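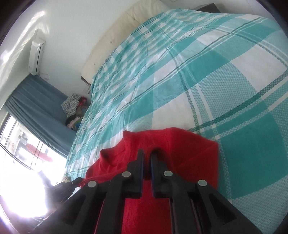

Red garment on the plaid bed cover, both grippers in use.

Garment Examples Working Group
Minutes, Monday, 2:00 p.m.

Present: Niilo Rissanen (chair), Vangelis Deligiannis (collection), two from training, one from operations (by phone, dropped off during item 4), minute taker
Apologies: Zorwood office

1. Minutes of the last meeting
Accepted with one change. Under item 3, "the folding set is complete" now reads "the folding set is recorded." Rissanen said a set is complete when someone has looked at it.

2. Where the collection stands
Deligiannis reported that the Tranomthorpe home sessions have brought in 400 recordings of folding on beds. The target agreed in March was 1000. He expects to get there if the present pace holds.

Rissanen asked what the 1000 was based on. Deligiannis said it came from the Manolakis proposal. Rissanen asked what the proposal based it on. No answer was available at the meeting. The chair asked for it to be minuted that the group is working toward a number it can't explain.

Training said more examples had helped in the past. Rissanen said that was with towels, and a towel has no sleeves.

3. Knitwear
Long discussion. Operations wants knitwear in the first release. Training is doubtful, as the current model still does poorly on anything with arms, and fuzzy knits give it a soft outline to work from. Deligiannis said that was a good argument for collecting more of them. Rissanen said it was also a good argument for finding out whether the ones already collected had made any difference, and that he had been asking for that comparison for two meetings.

The sweater with the rabbit on the front came up as a test case. One side holds that a large white shape on red gives the model something to find the front by. The other side holds that the model will learn rabbits. Training has seen this kind of thing before and would like plain garments mixed into the same sessions. Deligiannis pointed out that people fold what they own. 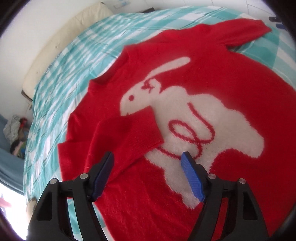 On sleeves, the written instructions say to bring each sleeve in across the front before folding up from the hem. Some people in the current batch do the left first, some the right, and a few fold the body first and tuck the sleeves in afterward. Deligiannis regards the variety as useful. Rissanen doesn't object to variety but wants to know which recordings have which order, and at present the labels say only "fold, top."

Agreed: the label will carry sleeve order from the next batch on. Not agreed: whether to go back and relabel the 400. Deligiannis put it at 12 days' work for one person. Operations said it had no such person.

4. Bed covers and backgrounds
Training raised the patterned covers. Checks and stripes bend a good deal in the wide view, and the worry is that the model follows a line in the cloth under the garment and takes it for an edge. Nobody has measured this. Deligiannis thinks it's overstated and said a home collection on plain white sheets would be a lab collection with a longer drive.

Rissanen said he would believe either side if shown a result. A small trial was agreed: 30 recordings with the same garments on a plain cover, against the same number on a patterned one, same person folding.

Glare from windows was also mentioned. Clendden's checking tool passes a recording if the garment can be found in most of it, and says nothing about the rest of the picture. Training isn't sure that matters. Left for now.

5. What counts as a good fold
Carried over again. The scoring sheet has "neat," "acceptable" and "fail," and two people scoring the same recordings disagreed often enough that Rissanen questioned using the scores at all. Training suggested dropping the middle grade. Deligiannis suggested keeping it and writing down what it means. The chair said he had hoped the sheet already did that.

6. Any other business
The Zorwood office has asked whether its recordings can count toward the 1000. They were made with an earlier set of finger pads. Training said no, Deligiannis said probably. Rissanen asked for ten minutes on it next time and for somebody to bring the pads.

Actions
Deligiannis: find out from Manolakis where the 1000 came from.
Deligiannis: add sleeve order to the label list and send it around before the next batch.
Training: comparison of the model with and without the knitwear recordings. Third time of asking.
Training and Deligiannis: plain and patterned cover trial.
Rissanen: redraft the scoring sheet, with a written meaning for each grade.
Minute taker: ask Zorwood for a set of the older pads.

Next meeting same day and time, subject to the comparison being ready. The chair doesn't intend to hold it otherwise.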